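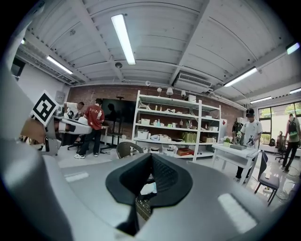

第四章 灯管更换与线路检查

4.1 适用范围

本章适用于装有 Evidlow 直管型荧光灯具的车间、仓库和教室。如果您的场所使用嵌入式面板灯，请看第六章。吊装高度超过四米的灯具，请先阅读第三章关于登高的内容，然后再回到本章。

本章的操作由一个人可以完成，但是我们建议有第二个人在下面扶梯子，并且负责递灯管。

4.2 准备工具和材料

开始之前请把下列物品放在手边：

绝缘手套一双，尺寸要合适，太大的手套会拿不稳灯管
人字梯，带防滑脚垫
验电笔
干的软布两块
十字螺丝刀
新灯管，型号 Evidlow 318
记号笔和标签纸
装旧灯管的纸筒或原包装盒

注意：Evidlow 318 和早期的 Evidlow 26 灯脚间距一样，所以两种都能插进去，但是镇流器不同。请先看灯座侧面的铭牌，再确定订货型号。插错型号时灯可能会亮，可是镇流器会过热。

4.3 断电

1. 在墙上的开关处关灯。
2. 到配电箱，找到对应回路的断路器，把它拨到“断”的位置。
3. 在断路器上贴标签，写“有人工作，请勿合闸”，并写上开始的时间，例如上午九点。
4. 回到灯具下面，再按一次墙上的开关，确认灯不亮。
5. 把墙上的开关放回“关”。

警告：只关墙上的开关是不够的。有些老建筑里开关接在零线上，关灯以后灯座仍然带电。

灯管点亮一段时间以后，表面温度比较高，两端尤其高。断电以后请等待十五分钟。

4.4 取下旧灯管

1. 把梯子放在灯具的正下方稍微偏一侧，这样您的脸不会正对灯管。
2. 如果灯具带有防护罩，先松开两端的卡扣。卡扣向外拨，不要向下拉，向下拉容易断。
3. 用验电笔测试两端的灯座。两端都要测。
4. 双手握住灯管靠近两端的位置，慢慢旋转四分之一圈，直到感觉灯脚松开。
5. 垂直向下取出，交给下面的人。
6. 马上把旧灯管放进纸筒。请不要靠在墙边，也不要平放在地上。

如果灯管转不动，请不要用力。多数情况是灯座的转芯老化了。可以先向相反的方向轻轻转一点，然后再试。试三次还是不动，就需要连灯座一起更换，方法见 4.7。

小心：荧光灯管里含有少量汞。灯管打碎时，请让所有人离开房间，打开窗户，关掉空调和通风机，至少等待十五分钟。清理时戴手套，用硬纸片收集碎片，用胶带粘起粉末，全部放进可以密封的容器。不要使用吸尘器，也不要用扫帚。

4.5 清洁灯具

灯管取下以后是清洁的好时机。请用干布擦反射板，从中间向两端擦。如果有油污，可以用布沾一点中性清洁剂，但是布要拧得很干，擦完再用另一块干布擦一遍。灯座里面不可以沾水。

我们在 Albridge 仓库的维护记录里看到，反射板两年没有擦过的灯具，用户常常报告“新灯管也不够亮”。所以请不要跳过这一步。

检查灯座时请看以下几点：

塑料有没有发黄或者裂纹
金属触片有没有变黑
导线的外皮有没有变硬
固定螺丝有没有松动

螺丝松动时用十字螺丝刀拧紧即可，力量不要太大。触片变黑的灯座应当更换，不建议用砂纸打磨后继续使用。

4.6 安装新灯管

1. 从包装里取出新灯管，检查两端的灯脚是否笔直。
2. 把灯脚对准两端灯座的槽口，同时向上推入。
3. 旋转四分之一圈，听到或者感觉到“咔”的一下。
4. 轻轻往下拉灯管的中间部分，它不应该移动。
5. 装回防护罩，把卡扣扣好。
6. 用记号笔在灯管的金属端写上安装的月份，例如“4月”。
7. 下梯子，移开梯子，然后到配电箱取下标签，合上断路器。
8. 打开墙上的开关。

新灯管最初的几分钟可能会轻微闪动，颜色也可能不均匀，属于正常现象。如果超过半小时仍然闪动，请看下面的故障表。

提示：同一排灯具最好一次全部更换。新旧灯管混在一起，亮度和颜色会不一样，在长桌子上做细致工作的人会觉得眼睛累。

4.7 更换灯座

此项操作涉及接线，必须由有电工资格的人员进行。

1. 按照 4.3 断电。
2. 拍照或者画图，记下每根导线的位置。
3. 按住灯座背后的释放孔，把导线直着拔出。
4. 沿着导轨推出旧灯座。
5. 推入新灯座，备件号 2,054（短脚）或 2,575（长脚）。
6. 按照记录插回导线，每根轻拉一次，确认已经插牢。

短脚和长脚的灯座不能在同一个灯具上混用。

4.8 常见故障

现象：灯管两端发红，中间不亮。
处理：先换启辉器，再换灯管。电子镇流器的灯具没有启辉器，请直接换灯管。

现象：有持续的嗡嗡声。
处理：断电后检查镇流器的固定螺丝。拧紧以后还有声音，说明镇流器需要更换。

现象：灯管两端很快变黑。
处理：测量电源电压，并核对镇流器与灯管的型号是否一致。

现象：合闸以后断路器马上跳开。
处理：不要反复合闸。请电工检查灯座接线和导线绝缘。

4.9 旧灯管的处理

旧灯管不能和普通垃圾一起丢掉。请集中放在干燥的地方，竖着放在纸筒里，筒上写明“含汞灯管”，然后送到当地指定的有害垃圾回收点。镇流器请单独存放，不要和灯管放在一个箱子里。

下一章说明应急照明电池的检查方法。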